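Status: usable, with holes. Read the fault section before you train on anything from the case task. – Mared

# grunden-case-handling

Teleop episodes, single arm, white table, white cloth behind. Tasks are mostly pick up / turn / set down with hard-shell cases and a few softer things. Collected for the Barrientos grasp work, then handed over to us half labeled.

986 episodes total. 53 of them are flagged `fault=grip_release`. Those are the reason this README is longer than it should be.

## Layout

```
grunden-case-handling/
 episodes/
 labels/
 task.csv
 fault.csv
 calib/
 notes/
 fault_log.md
 wrist_check.md
```

Each episode folder has video, joint states, gripper command, gripper measured position. Force estimate is there too but don't trust it, see below.

## The fault

Short version: gripper opens during a lift without being told to. Commanded position stays closed, measured position drifts open, then the fingers let go all at once. Case drops. Sometimes it lands flat and the operator just picks it up again, so the episode *looks* like a success if you only check the end state. It is not a success. Don't use end state as your label.

First seen on a Sunday session. Damián had the arm at full reach over the table, lifted by the handle, and the case came down on its corner. He wasn't near it. We kept going for 2 more sessions thinking it was a bad grasp, which was dumb, and that's how we ended up with so many of these.

What we know:

- Only happens on lifts, never on the approach
- Worse when the wrist is rolled past its usual range
- Same case every time it's been bad, but that's also the heaviest thing we have so who knows
- Rebooting the controller clears it for a while
- Logs show no error code. Nothing. Status stays OK through the whole drop
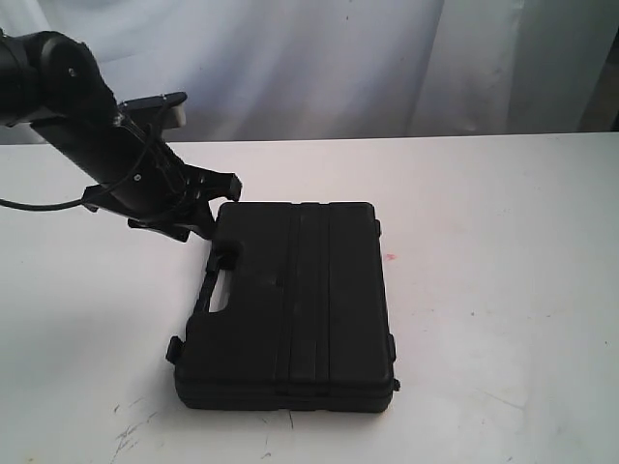
*Case task, gripper by the handle side of the black case.*

The cable is our best guess. With the wrist rolled it gets pulled tight against the forearm, and we think the position signal drops out for a moment and the driver fills in a stale value. Re-routed it with more slack in May and the drops got rarer. Rarer, not gone. Damián thinks the connector itself is worn and wants to swap it. Trullex quoted us for a new harness, waiting on that.

Second theory is the gripper driver going into a low current mode when it decides it's holding still. Zollex firmware notes mention a hold timeout but dont say what the default is. I set it to the longest it would take. No clear change.

## Safety stuff

Please actually do this:

1. Hands off the table while the arm is holding anything. Resets included.
2. E-stop within reach of the operator, not on the shelf.
3. No lifts over the table edge. Case is hard plastic and it hurts.
4. If measured and commanded gripper position disagree, stop the episode. Don't try to save it.
5. Log it even if nothing fell.

There's a watchdog in the collection script now that halts the arm when the two positions diverge. It halts in place – meaning the arm stays up with the case still hanging from it, maybe slipping. So halted does not mean safe. Lower it from the console, then walk over.

## Labels

`fault.csv` columns:

| column | meaning |
|---|---|
| `episode` | folder name |
| `fault` | `none`, `grip_release`, `watchdog`, `other` |
| `t_start` | first frame where positions disagree |
| `dropped` | yes / no / unclear |
| `by` | initials of whoever labeled it |

`t_start` was done by hand, by eye, off the plots. Mine tend to be early, Damián's late. If you need it tight, recompute it from the joint logs.

6 episodes are marked `unclear`. The arm blocks the view of the fingers in all of them and the plot is ambiguous. Left them in, filter them out if they bother you.

## Known problems

- Force estimate comes from motor current, so it's garbage in exactly the episodes you care about
- Calibration was redone after the cable re-route. Old and new files both in `calib/`, names are confusing, newer one ends in `_b`
- Table has scuffs and marks on it. A detector I tried kept firing on them
- Early episodes have the gripper clock running behind the video. Offset is in the episode metadata but the loader doesnt apply it yet
- Some task names are still in the old Barrientos format

## Use

OK for: fault detection, grasp stability, testing a watchdog.

Not OK for: success rates of any kind, or a policy you plan to run near people. We stopped retraining the lift policy on this until the harness is replaced.

## TODO

- [ ] swap connector, rerun the rolled wrist lifts
- [ ] relabel `t_start` from logs
- [ ] watchdog should lower, not freeze
- [ ] fix loader clock offset
- [x] move e-stop

Questions about labels go to Mared Prosser, hardware to Damián Pereyra. If you hit a drop on your own setup send the raw logs, the video alone doesn't help much.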